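Stopping condensation on a big north-facing window

2 min read
14 comments · 3 shares

Posted by Bustamante

Hello all, I'm hoping someone kind can help. We moved into a ground floor flat in June and I've fallen rather in love with the living room, which has one enormous window with dark frames, split into lots of smaller panes. My neighbour upstairs has the same one and warned me that hers streams with water all winter long, so much so that she keeps a pile of old towels on the sill from the first frost onwards. I'd like to get ahead of it while the weather is still good. Do I need new glass, or is there something cheaper to try first? I've got £200 put by and I'd sooner not spend the lot!

Remedios Arrieta
64 people found this helpful

Oh, I do feel for you, we had 11 winters of this in our last house and I could have filled a bath with what I wrung out of the cloths. Please don't rush into new glass. The water comes from the air in the room (cooking, drying washing, even just breathing), so start there.

Open a window for ten minutes every morning, even when it's bitter out, and keep lids on your pans. If you must dry clothes indoors, do it in one room with the door shut and the window open a crack. Then buy a little humidity meter, they cost next to nothing, and try to keep it under 60 per cent or so. Pull the sofa away from the glass too, and don't let long curtains hang over the radiator, as the warm air ends up going behind them and the room never gets the good of it.

If you've done all that and you're still mopping in December, a small dehumidifier would come well inside your budget. Mine hums a bit but I've grown quite fond of it.

Futora
7 people found this helpful

Agree with the above. Check the seals as well. If the misting is between the two layers of glass, no amount of airing will shift it and that unit wants replacing.

Kernitz

Just get blinds.

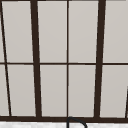
More from Windows and Doors

How do I get old paint off a brass window catch?
9 comments

Draughty letterbox, is a brush strip worth it?
5 comments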